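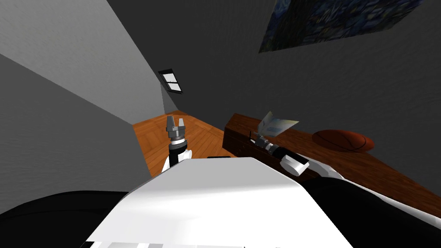 Simulated room used in the draft practice guide, with a two-armed robot at a wooden desk.

Illex and Hinduvness publish draft guide for testing two-armed robots in simulation

PULLACH, September – Illex and Hinduvness have published a draft practice guide for companies that test two-armed robots in simulated rooms before running them in homes and offices. The draft is open for comment for 60 days.

The guide sets out what a test report should contain, how a simulated room should be documented, and which results may be used when a company applies for a trial on real premises. It is voluntary and does not replace any legal requirement or existing safety standard. Companies that follow it can say so in their reports, provided they also list every section they did not apply.

The text has nine sections. The first three cover the room itself: dimensions, furniture, lighting and the objects the robot is asked to handle. Every object must be listed with its size, its mass and the friction values used. Flexible items such as paper, booklets and cloth are treated separately. The report must state whether each one was modeled as a rigid body or allowed to bend, and a result obtained with a rigid model may not be presented as evidence that the robot can handle the real item.

Sections four through six deal with the robot. Testers must record joint limits, gripper opening, maximum closing force and the speed of each arm. If only one arm carries out a task, the position of the other arm must be logged for the full run. Contact between the robot's own arms and body, or between the robot and any furniture, must be reported even when the task was completed.

The draft also asks for rooms with features that make reaching harder. These include sloped walls, desks placed against a back wall, and round objects that can roll when touched. A room may be simple in appearance, but its collision shapes must match the visible surfaces to within 5 millimeters in the area where the arms work.

The last three sections cover the number of runs, record keeping and review. A task must be run at least 900 times, with the starting positions of the objects varied between runs. All runs count toward the result. A run that is stopped by a software fault is recorded as a fault and may not be removed from the total. Records, including the software version and the random seed for each run, are to be kept for five years.

Reports are to be checked by a person who did not take part in the testing. In smaller companies this can be someone from another department. The reviewer signs the report and repeats a sample of the runs on a separate computer.

Illex prepared the sections on rooms and objects. Hinduvness prepared the sections on robot data and record keeping. Bermúdez, which supplies simulation software to both companies, checked the requirements against its own file formats and will offer a report template at no charge. Use of the template is optional, and reports made with other software are accepted on the same terms.

Comments can be sent by companies, test laboratories, universities and private individuals. Each comment should give the section number, the wording it refers to and a proposed change. Comments and the replies to them will be published together with the final version. Anyone who wants a comment published without a name should say so when sending it.

A public meeting on the draft will be held in Pullach during the comment period. It starts at 9 a.m. and can also be followed online. Registration is required for both.

The draft is available in English and German from the press offices of Illex and Hinduvness. The English text is the reference version.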